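Nivach bedroom cell

The Nivach bedroom cell is a robot work cell used for household handling tasks, mainly the collection of clothing from a bed and its transfer to a basket on the floor. It is one of several cells operated by Wukimance at its Gurnota site and is built around a two-armed robot with a multi-fingered hand on each arm. The cell was set up by a team under Damián Figueroa, who also wrote its maintenance manual. Its procedures are the basis for the other household cells at the site.

Layout

The cell is furnished as an ordinary bedroom. The bed is the fixed reference for everything else. Its position is marked on the floor under the legs, and the robot's starting point is measured from the corner at the foot end. The basket is placed by hand before each run and may be moved within a short distance of that corner. Curtains are left in place, and the window is not blacked out, so the cameras have to be set for changing daylight.

The robot carries one camera at the head and one at each wrist. The head camera is used to find the clothing and the basket. The wrist cameras cover the last part of the reach, when the arm may hide the target from above. Each wrist camera has part of its own hand in view at all times, and this fixed portion is used as a check on the camera mount.

Head and wrist camera views in the bedroom cell.
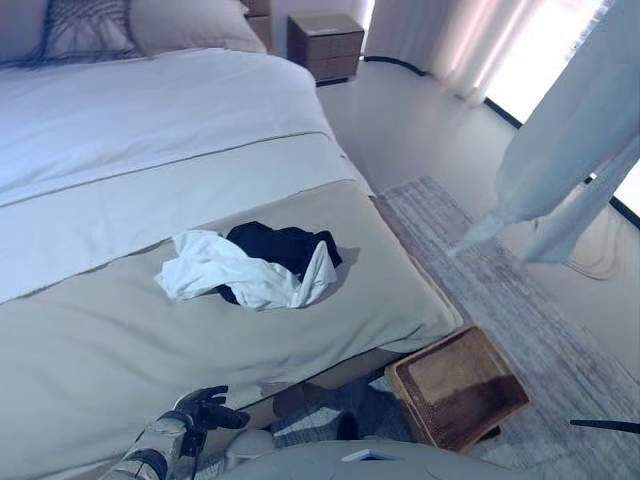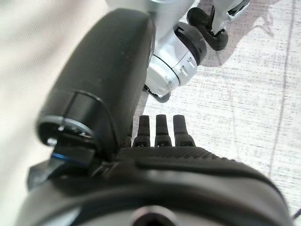
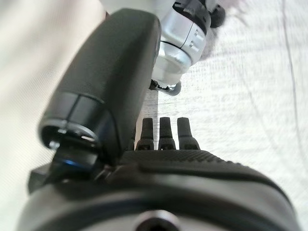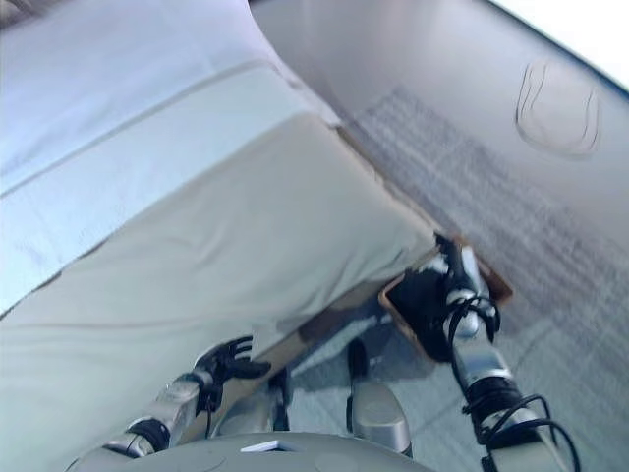

Daily setup

The arms are powered up in a folded position and moved one at a time to their reference angles. The operator compares the reported angle of each joint with the marks on the casing. A joint that disagrees is set again before the next one is moved. Both hands are then opened and closed 4 times without a load. Uneven closing is usually a sign of a slack tendon in one finger.

Cables are checked next. Those on the outside of the arms are arranged in loops long enough for the wrist to turn through its full range. Loops that are too short pull on the connectors, and loops that are too long can catch on bedding. Ties are placed on the straight segments only, never across a joint.

The last step is camera alignment. The operator opens the hand and compares the live wrist view with a stored reference. If the outline of the palm has shifted, the mount is loosened, turned back and tightened. The head camera is checked against the corner of the bed and the rim of the basket.

Maintenance

Dust and lint are the main causes of trouble in the cell. Fibers from bedding and clothing collect between the fingers and in the recesses around the thumb joint, where they slow the return movement. The hands are wiped with a dry cloth after every session and cleaned with a soft brush once a week. Solvents are not used on the textured parts of the palm.

Finger tendons are replaced in sets after 2000 hours of operation. The work is done on a bench with the hand removed from the wrist, and a replaced hand must be calibrated again before it returns to the cell. Wrist cameras are changed only when they fail. The manual gives part number 1034 for the wrist mount and 2147 for the cable set.

The most common repair is to the wrist connector. Early connectors had a push fit and worked loose when the arm reached low beside the bed. They were replaced in February 2023 with a screw-down type supplied by Shi, and the older type is no longer kept in stock. An arm with an intermittent connector may lose its camera image for a moment while the joints keep moving, so the control software stops both arms when either image is lost. After such a stop the arms are not restarted in place. They are backed away from the bed by hand, folded, and taken through the full daily setup again.

Related cells

Gurnota also has a kitchen cell and a laundry cell, which share the same hand and camera mounts. The laundry cell uses a fixed base and a shorter cable set.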